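Bindwood Technical Forum > Teaching by Demonstration > Hand-held capture
Thread: Use of paired hand-held grippers near glass partitions
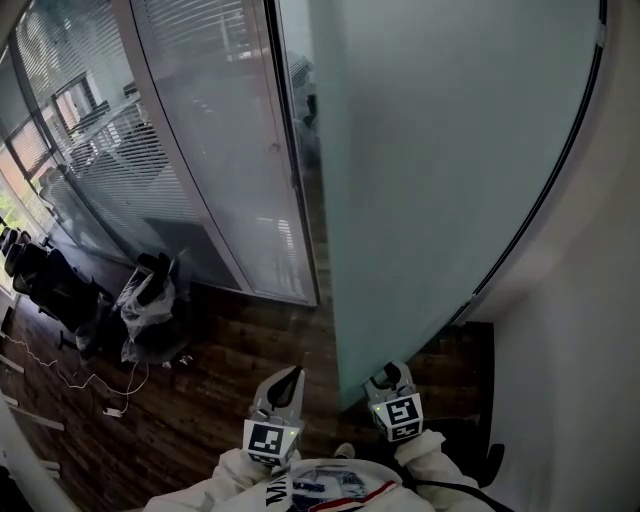 Attachment 1: Both grippers, with the frosted panel to the right and the blinds to the left.

calloway_m (Moderator)
Posted 09:22

Members are invited to comment on the suitability of glazed rooms for demonstrations recorded with hand-held grippers. The attached view is taken from head height. The Peltum guidance asks that both marker cubes remain visible to the head camera during a task, and they are so here. It is silent on the surroundings. I should be grateful for views before the guidance is revised in January.

Myrtle Calloway

lindgren_lab
Posted 10:15

I would advise against such rooms. Slatted blinds behind clear glass present a dense striped pattern, repeated in the reflections, and our tracking has drifted in similar conditions. Of the 1000 demonstrations we recorded last year, 971 were accepted. Most of those refused came from a single glazed meeting room.

T_Nguyen-Tran
Posted 10:48

I must disagree with the previous contributor. A robot taught only in front of plain walls will perform poorly in an ordinary office. The curved frosted panel and the glossy floor are precisely the surfaces it will meet in service. My concern is a practical one: the thin white cables lying across the planks on the left. A person whose attention is on two grippers should not have to mind their feet as well — particularly in a padded suit.

Tavion Nguyen-Tran

lindgren_lab
Posted 11:05

The point on variety is accepted. I would still ask that the blinds be raised where possible. Daylight from the window is a separate matter and can be dealt with by fixing the exposure.

zorketgate_ops
Posted 13:40

At Zorketgate we require a clear floor before any recording begins. Chairs are moved to another room, including any still in their wrapping. We also limit each session to 15 minutes, as the wrists tire and the later demonstrations become hurried. A robot will copy a hurried grasp quite faithfully.

T_Nguyen-Tran
Posted 14:02

Fifteen minutes seems short. Our own limit is 22, with a pause on request. I would not remove the chairs in every case, provided that they are well outside the working area.

calloway_m (Moderator)
Posted 16:30

I thank members for their contributions. The draft will require loose cables to be cleared from the floor. The question of blinds remains open — lindgren_lab is asked to submit the figures for the glazed room, with the reason for each refusal. Session length will be left to individual sites for the present.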